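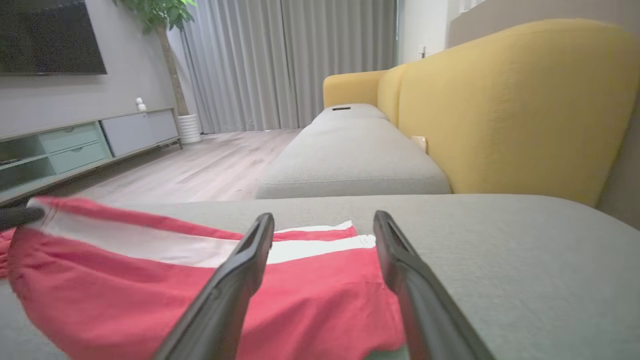
Red and white on the gray sofa, a.k.a. my Tuesday night.

I have a laundry room. It has a counter, a decent light and a shelf I paid too much for, and I still fold everything on the sofa. I blame soccer season, when every load seems to be red jerseys and red shorts and I want to sit down while I sort them (with tea, and something silly on TV).

My friend Parvathi Naidu folds jerseys into perfect little squares like a store would. I've tried! Mine slide apart the second I pick them up, so I've settled on something lazier. Spread the piece out on the seat, smooth down the white trim, fold the sides in, then roll it up from the bottom. The slippery stuff stays put that way and it all fits in one drawer.

Lettering gets folded to the inside. I ruined a number once by leaving it against a warm radiator and I'm still a bit sore about it. The crumpled one in the middle has a 3 on it, and the heap on the left was next in line.
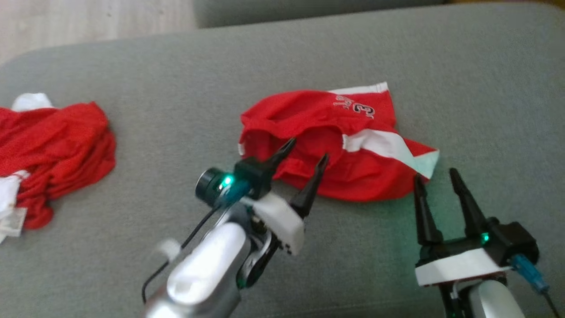

What I'm doing about the socks

Nothing yet. They live in a bag on the doorknob, and in November I'll deal with the bag.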